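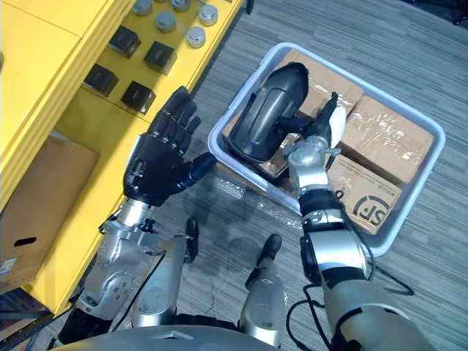 Packing and returns: your questions

How should I pack a tray of boxes to send back?
Any shallow tray with a raised rim will do nicely, and grey ones like ours are fine. Sit the boxes close together so they don't slide about, with the biggest in first, and lay loose odds and ends on top of it last.

Do I have to peel off the plastic wrap?
Please don't go to the trouble! Leave the film and tape just as they are, and leave any courier's printing too (we see plenty of SF boxes). Jayanthi on our Wostlow counter is very happy to sort all of that out for you.

Can I pack on the floor?
Of course you can, plenty of us do. Carpet is kind to the knees, and if you've a shelving unit handy, set up beside it so you aren't forever getting up for things.

How long do I have?
You've got 30 days from when your parcel arrives, and a little longer over December if you give us a ring first.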